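### 4.2 Changes in the kitchen porters' work

Before the arms were installed, porters at the Bruvamon canteen spent most of a shift at the sink. Our interviews covered two sites, Bruvamon and Jokard, and the accounts were much alike. Porters cleared, rinsed, stacked and carried, and they decided the order themselves. After installation, the clearing of containers from the sink passed to the arm, and the porters took on setting up, checking and stepping in when a grasp failed.

Training used a toy kitchen with a sink, a dish rack and a stovetop, so that staff could practice next to the arm without stopping service (Figure 3). Each porter completed 200 practice trials before working a shift with the system.

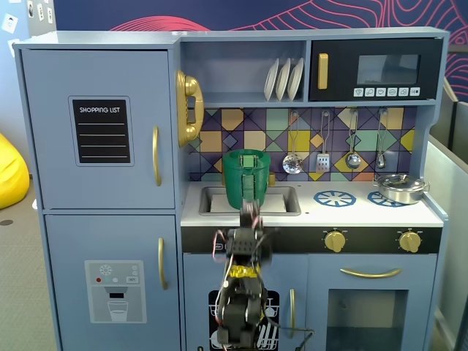

*Stimaditz, June*

**Figure 3.** Training setup. The arm's gripper is at the green container in the sink; plates stand in the rack behind.

Over the study period the porters logged 2,216 interventions. Most were short – a container turned, a pot moved out of the way – but they broke up the shift in a way the old routine had not. Kamarul Manurung, a porter at Bruvamon, told us that he now walked more and lifted less. Qistina Chin, who supervised the evening shift at Jokard, said that new staff learned the system quickly but were slower to learn the rest of the kitchen.

Pay grades did not change at either site. Job descriptions did, and at Jokard the word "operator" was added to the porters' contracts. Several porters objected to this, as the added duty carried no extra pay. Ngui, the contractor that maintained the arms, kept its own fault log, which we compare with the porters' records in Section 4.3.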